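**Cellule de tri Takine – point d'avancement, lundi 10 mars**
Rédaction : Peiyu Qiu
Destinataire : Lorora, suivi des projets cofinancés

La cellule a repris son service normal après la révision des doigts et du câblage du poignet. Le calendrier du lot 2 est tenu. Un seul poste reste ouvert, celui du câble de rechange, détaillé plus bas.

### Préhenseur

Les deux doigts ont été déposés, nettoyés et remontés. Le doigt gauche avait pris du jeu au niveau de la biellette : l'une des vis n'était plus au couple et l'appui se faisait de travers sur les fruits ronds. Toutes les vis des biellettes ont été remplacées, puis freinées au frein-filet moyen. Nous avons repris le parallélisme à la cale, doigts fermés puis à mi-course.

La consigne d'effort était restée à la valeur d'usine. Elle est maintenant à 70 % pour les pommes. Les pêches ont leur propre réglage, plus bas, que nous n'avons pas encore figé : Skarden nous demande de valider d'abord le comportement sur des fruits mûrs, et l'approvisionnement ne suit pas toujours.

### Câble du poignet

Le câble de la caméra frottait contre le carter lors des rotations complètes. La gaine était marquée, sans conducteur apparent. Il a été repassé avec une boucle plus souple et un point d'attache supplémentaire côté bride. La rotation de l'axe 6 est limitée par logiciel en attendant le modèle renforcé, commandé chez Fang sous la référence 1959. Le délai annoncé n'est pas confirmé par écrit.

### Étalonnage et essais

L'étalonnage caméra-poignet a été refait après le remontage. L'ancien fichier est conservé sur le poste de la cellule, dans le dossier d'archives, au cas où il faudrait comparer.

Depuis la remise en route, la cellule a exécuté 1553 cycles de prise et dépose. Les arrêts relevés viennent presque tous de la détection du bord du panier, quand l'éclairage latéral est éteint. Le seuil a été modifié et nous laissons tourner ainsi jusqu'au prochain relevé. Le journal complet est joint à l'envoi.

### Entretien courant

- Nettoyage des faces internes des doigts : chaque soir, chiffon humide, pas de solvant.
- Contrôle visuel du câble : à chaque prise de poste.
- Contrôle du couple des vis : une fois par semaine, à noter sur la fiche de la cellule.
- Réétalonnage : après tout démontage du préhenseur, même partiel.

### Budget et suite

Les pièces de la révision entrent dans l'enveloppe prévue. Le câble renforcé est hors enveloppe – nous demandons l'accord de Lorora pour l'imputer sur la ligne des consommables, où il reste de la marge. Sans réponse, la limitation de l'axe 6 sera maintenue, ce qui rallonge un peu les cycles mais n'empêche pas le travail.

Le réglage pour les pêches sera repris en juillet, avec les fruits de saison. Il nous faudra alors l'accès à la cellule en dehors des heures de production, et nous vous enverrons les créneaux souhaités dès que Skarden aura donné les siens.
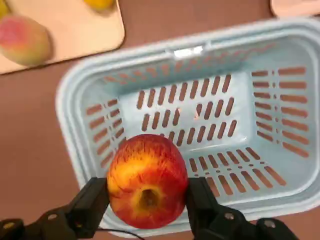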